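Siltlow Youth Basketball -- where we're at

Report to the Thongdee Fund, 13 Mar 2022
From Gilberto Carhuamaca, program lead

Hi Sylvie,

You asked for something short and readable this time and I'm going to do my best, but you know me. The numbers are in the spreadsheet I sent over last night, so I'll mostly use this to tell you how the winter went and where your money is going.

First off, we're full! We've got 100 kids signed up for the spring session, and there's a waiting list for the under-tens that I'm trying very hard to shrink. Back in December I was worried we wouldn't get there. We had two cold weeks when the heat went out at the Stulisel gym and a bunch of parents (fair enough) kept their kids home. I called every family myself over the break and nearly all of them came back, some with a cousin or a neighbor along.

We're running 4 practice groups now, up from three in the fall. The extra one is the late group for the middle schoolers who can't get to us before six. It costs us more in gym time, and I know that line looks high on the sheet, but these are exactly the kids you and I talked about when we wrote the grant. They come in loud and hungry and they do not want to leave. I'd like to keep that group going through the summer if we can find a way.

Snacks, by the way, went over budget. I underestimated how many bananas a twelve-year-old can eat. We moved some money over from printing, which we hardly touched now that the schedule goes out by text.

On to uniforms, the part of the grant I get asked about most. The old shirts were a mix of whatever people had donated over the years and half of them had somebody else's team on the back. We went with red in the end. I wanted green, I got outvoted by the kids, and I've made my peace with it.
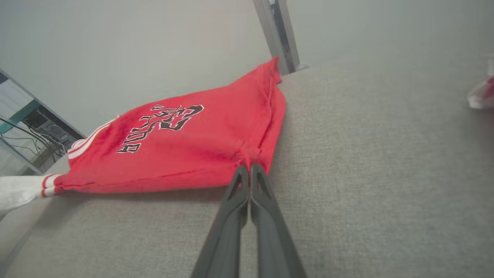 Team red, the color the kids picked.

The uniform order came to $409 less than we'd planned for, mostly because Girnex gave us the bulk price even though we came in a little under their minimum. With your okay, I'd like to put that toward referee fees. We've been leaning on parents to ref the scrimmages and it puts them in a bad spot, especially when their own kid is on the floor and everybody's yelling about a travel call.

Now the stuff that isn't going so well. Transportation is still our biggest headache. The van we were sharing with the after-school program is only free two evenings now, so the rest of the time we're patching together carpools -- and carpools fall apart the minute somebody gets the flu. I've asked the district for a quote on a small bus and I'm still waiting. If you know anybody over there, a nudge would help a lot.

I'm also short one coach. Our under-tens coach is moving away in the spring (good news for her, a new job, but we'll miss her) and I've talked to two people who might take over. Both need background checks before they can start, and those are slow right now. I'll cover the group myself until it's sorted. My knees have opinions about this.

Homework hour is doing better than I expected. We moved it to before practice instead of after, and that one change made all the difference. The kids can still think at that point! We could use more calculators and a second big table, but neither of those is urgent.

What I need from you: a yes or no on the referee money, and a time to talk about summer for the late group. You're also welcome to come by for a practice whenever you like. Park in the back lot and use the side door, the front one sticks.

Thanks for everything, Sylvie. I'll send the next spending sheet once the gym invoice comes in.

Gilberto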